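Category: Women's Football > Training Kit > Rebound Boards

Lermont Rebounder 88

I've played left back for Varkinska Ladies for longer than my knees would like, and I now sell the bits of kit I'd buy myself. This is my favourite of the lot! The Rebounder 88 is a folding board you pass against when there's no one about to pass back to you, and it's 88 cm wide, so you do have to aim (my first evening with it was mostly spent fetching balls out of the hedge).

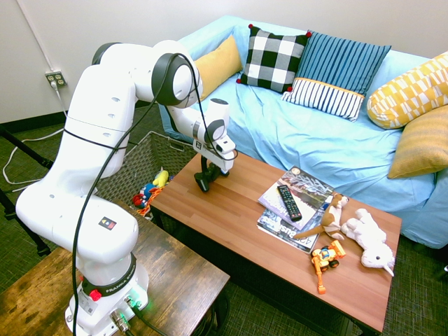
Tannous

The face is sprung a little, so a firm side-foot pass comes back at a proper match pace and a lazy one just dribbles home. I like that. We used two of them all through April for one-touch work, set at an angle to each other, and our midfielders got quite competitive over it – the club record is 36 clean passes without a miss and I'm sorry to say it isn't mine.
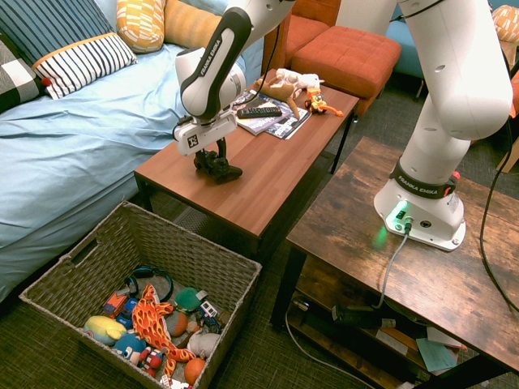
Coffee table and side table

It folds flat and goes in the boot of a small hatchback with the ball bag on top. On grass, use the four pegs. On 3G you can't peg anything, so fill the rear tray with water or sand and it'll stay put for passing, though I wouldn't go blasting volleys at it from close in. The older Flosatel frames fit the same pegs, if you've lost yours.

Price is £100 with the pegs included. Spare nets aren't needed as there's no net, which I get asked a lot! Clubs wanting more than one, drop me a message and I'll sort out the postage.

Related items
Flosatel Target Sheet, full-size goal
Lermont Pegs, pack of four
Varkinska Ball Bag
Lermont Rebounder Mini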